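Drusonon Sorting Cell: Setup Guide
Section 6. Mixed-Item Chores (Tidying and Sorting)

Read this section before you promise anyone that the arm will clean up a playroom, a break room or a parts bench. The sales sheet says "handles everyday objects." It does, one at a time, on a good day, from a bin. That is a long way from walking into a messy room and fixing it, and the settings below are written for what the cell can do now.

6.1 Before you start

You need:
- the Gurkel controller, powered on and past its self-test
- two bins of the same size, one to pick from and one to drop into
- a clamp for each end of the bins
- a table that doesn't rock
- a person who will stay within reach of the stop button

CAUTION: Keep hands out of both bins whenever the status light is green. The arm can't tell a hand from a toy.

6.2 Placing the bins

1. Set the bins one behind the other with the rims touching.
2. Clamp both ends to the table. Tighten by hand, then try to slide the bins. If they move at all, tighten again.
3. Mark the bin corners on the table with tape. You will bump them sooner or later, and going back to the tape is faster than a new calibration.
4. Run BIN TEACH from the Gurkel menu. Touch the fingertip to each corner when asked.
5. Set the floor height last. Too low and the fingers scrape the bottom. Too high and flat items get left behind.

Note: Scuffed and shiny bin walls both cause trouble. A reflection of a red item can be scored as a second red item, and the arm will go and pinch the wall. If this happens more than once a session, turn wall masking up one notch.

6.3 Choosing a test load

Don't test with wooden cubes. Everything passes with wooden cubes, and you learn nothing you could use at home or on the floor. Load things that differ in shape and stiffness, and let some of them overlap. We suggest a mix of:
- building bricks, lying at odd angles
- something soft, such as a sock or a small cloth
- a thin utensil with another item resting on it
- a tumbler with its lid and straw on, laid on its side
- a foam block

On our own bench, run in July at Jerkport, 1,850 pick attempts on loads like this gave 1,274 clean picks. A clean pick means one item, lifted and dropped in the other bin. We did not count picks where two items came up together, though some demos do. A bored ten-year-old would beat that score and would also know where the spoon goes.

6.4 Running the chore

1. Choose TIDY from the Amin task list. Leave speed at 80 percent for the first run.
2. Press START and watch the first few picks from the side, where you can see both the fingers and the hoses.
3. Check that the cables swing clear of the bin wall at the far reach. If they rub, stop and re-tie them with more slack.
4. If the arm goes for the same item three times and misses, press SKIP. It won't give up by itself until the retry limit, set at the factory to 100.
5. Change the retry limit. Five is plenty.
6. For soft items, switch grip to LOW and reach in from the side. Cloth near a wall is the usual sticking point: the fingers need room on both sides of the fold, and the wall takes one of them away.

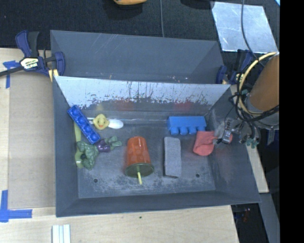 6.5 What the cell will not do

It will not put things away. TIDY moves items from one bin to another, and the word is generous. Shelves, drawers and hooks are not supported in this release.

It will not sort by owner, by clean and dirty, or by what goes in the dishwasher. Amin offers color and size groups only, and a two-color item may land in either group.

It will not untangle. Separate anything knotted or snapped together before loading.

CAUTION: Do not load glass, blades, batteries or open containers of liquid.

6.6 After the run

Press PARK and wait for the light to go amber before reaching in. Finish the leftovers by hand and write down what they were. If the same item is left behind on every run, leave it out of the load and check the release notes again before the next update.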